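Yellowed plastic food containers with clip lids, save or toss?
Posted in December by Aranka Kerekes

I have a drawer full of those clear plastic food boxes with the clip-on sides, and the yellow has gotten to me. The walls still look fine on most of them but the rim and the clips have a color that I can't decide about. Did they come that way? Is it age? Is it the 400 pots of paprika stew that have been through them? I bought the first 4 at the market in Santhorpe so long ago that I truly can't remember what they looked like new.

The one that bugs me most is the long one with a tab on each side. I had it out on the big round white table, and against all that white the yellow really jumps out.
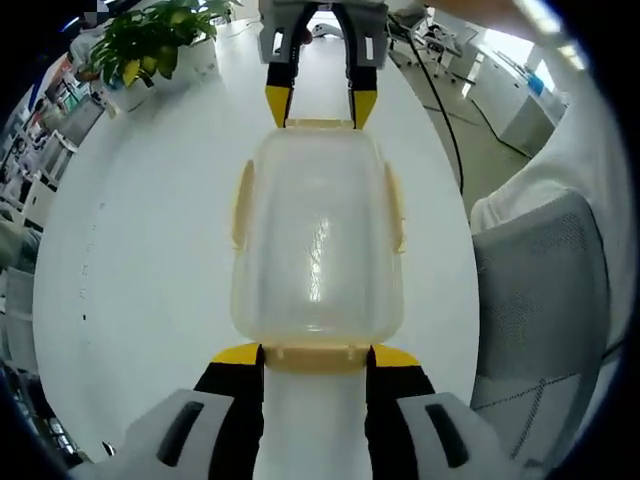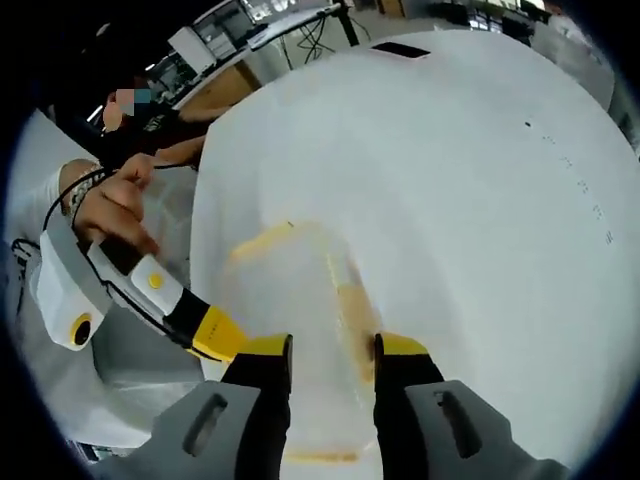

I've tried dish soap and a scrub with baking soda, and I left one on the windowsill for 10 days because my mother swore by it. Some of the orange in the corners went away. The rims didn't budge. Is there something stronger I can use that's still okay for food, or am I trying to bleach something that's supposed to be yellow? I'd hate to throw out a good box — they still close tight.

Answer by Szabolcs Somogyi

Pull the seal out first if yours has one. A lot of these have a soft ring tucked in the lid, and that ring soaks up everything: oil, tomato, turmeric, you name it. Use the handle of a teaspoon so you don't nick it. Then soak the ring and the box separately in warm water with a denture tablet. I leave mine 25 minutes, rinse, and do it again if the water came out cloudy. It's cheap and it gets into the groove under the clips where a sponge won't go.

If it's the same yellow all the way around, with no blotches, I'd guess it was tinted at the factory. Stains from food are patchy and usually worse at the bottom, where the sauce sits. Look on the inside of a clip, where food never touches. Same color there? Then quit scrubbing, you'll only scratch the clear part and make it look worse! I did exactly that to a Vustik box and now it looks frosted.

Answer by Tamás Hegedűs

just get glass

Answer by Dénes Bárány

Agree with Szabolcs about the ring. The windowsill thing does work on tomato, but in December you're not getting much sun, so try it again in summer. I wouldn't use bleach on anything with clips, mine went brittle and one snapped off in my hand. Also let them dry with the lid off overnight before you stack them, or the smell comes right back.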